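The Ferry to Pemura

posted 2025-02-01, wrote this in one go on my phone mostly, sorry

The last boat out of Kistton left at dusk and she was on it with no socks. Long story. The socks were in the other bag and the other bag was on the bus, and the bus was halfway to Illever by now with the heater going and somebody's kid asleep against it.

So. No socks. Two sandwiches, one phone with a crack across it, and her grandmother's house key on a shoelace round her neck. The key to a house that was sold in October. She hadn't told the new people there was a second key. She wasn't sure she was going to.

The man at the ticket window hadn't looked up.

"One way or return."

"One way."

"It's 205 return."

"How much is one way?"

"205."

She bought the return.

Inside the cabin it smelled of diesel and oranges. A woman was peeling them, one after another, and handing the pieces down the bench to people she didn't seem to know. Everybody took one. You had to, the hand just stayed there until you did. Cold orange, cold fingers. Outside the lights of Kistton got small and then went behind the hill all at once, like someone had shut a drawer.

"Going home?" the orange woman said.

"No. Sort of. It was my grandmother's."

"Ah." Another piece of orange. "Which house?"

"Up top. Behind the bakery."

"Pešek's bakery."

"Is it still open?"

The woman laughed so hard she had to put the knife down. She never did answer.

It was rough after that. The boat went up, stopped, thought about it, went down. A boy was sick in a hat. The engine changed its note twice and each time the whole cabin quit talking and listened, then the talking started up again a bit louder then before. She ate one sandwich and saved the other. Then ate the other.

She tried to remember the kitchen. It was the only room she could still do with her eyes closed. Table. Window. The stove with the bad door. The shelf too high for anyone but her grandfather, who died, and after that whatever was on the shelf stayed on the shelf. A tin of something. A jug. Her grandmother looked at that jug for eleven years and would not get a chair.

"I know where it is," she'd say. "That's plenty."

And the yard. The yard with the wall, and the fig, and the line strung wall to fig, and all the junk off the beach her grandmother wouldn't throw out. Rope. Crates. Anything blue. She had a thing about blue. If it washed up and it was blue it came home under her arm, and it got scrubbed with the floor brush and put out by the step.
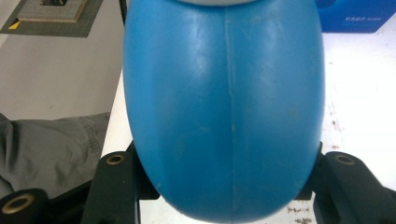

Blue, scuffed, and a seam down the middle.

"It's the sky's color so it's lucky," she told the kids. To the neighbors she said it kept the cats off. To the priest she said it was drainage.

Pemura came up late. No town lights, just the harbor lamp and then under it the wall, and men on the wall with their hands out for the ropes. Everyone stood up too early, the way people do, and swayed there holding their bags. The orange woman had a crate and two cases and a birdcage with a towel over it. No sound from the cage.

"Take the end of this, would you."

She took the end of it. Up the ramp, wet stone, shoes rubbing already. At the top the woman put her load down in the road and got her breath.

"They're not in it, you know," she said. "The new ones. They come in summer. It's shut up."

"I wasn't going to go in."

"No."

"I was just going to look."

"Sure." The woman was looking at the shoelace. "Lock's the same, I'd think. They painted the door but they wouldn't have touched the lock. Not that kind of people."

Then a truck came and the woman and the crate and the cases and the bird all got in it and it left. Just like that. Taillights, then not.

She walked up. There used to be steps here, 97 of them, she'd counted every summer out loud until her cousins threatened to push her back down. Now there was a road with a bend in it, tarmac, a white line. She counted anyway. Paces, not steps. She passed 97 and wasn't anywhere. Passed 300 and had a stitch. The bakery was dark but it had a smell, so there was her answer.

And behind it the door. Green now. It had always been no color at all.

She stood there. The shoelace was in a knot and her hands were stupid with cold, and it took so long to get the thing off over her head that she had time to think it all through properly, what she'd say if a light came on, what she'd say to her mother. What she wanted. A jug, maybe. A jug was not much. You could put a jug in a bag.

The key went in. It turned the way it always did, half, then a shove with the hip, then the rest.

Inside was black and smelled of paint. She didn't try the switch. Four steps and left, hand out, there was the doorway, there was the edge of a table but the wrong table, too thin, too high. The stove was gone. She felt along the wall where the shelf was. She was taller than she used to be. Plaster. Plaster. Plaster, smooth as an egg, and she went up on her toes in her wet shoes with no socks and kept going, and there was no shelf, not even the holes where the screws had been.

OK, she said, out loud. OK.

She sat down on the floor a while. It was the same floor. They'd kept the floor, the dip by the door, the tile that clicked. She clicked it a few times.

When it started to get gray she went out the back to the yard. The fig was bare and bigger. The line was gone but the hook was still in the wall, rust all down under it. She put one finger through the hook. There was a radio going in the bakery, a man singing over it, badly, not even the same song, and a tray banging, and somebody yelling at him to shut up.

First boat was in an hour. She had the return.

She locked the door, hip, shove, half turn. Then stood in the road with the key in her hand looking at the bakery window, which had gone yellow, and the door, where someone was already turning the sign around.

"You're early," the man said. He had flour up to the elbows. He looked at her feet. "Where are your socks?"

"Illever."

He thought about that.

"Come in then," he said. "Watch the step, it's broke."

(part 2 when I get a minute. it's longer, sorry)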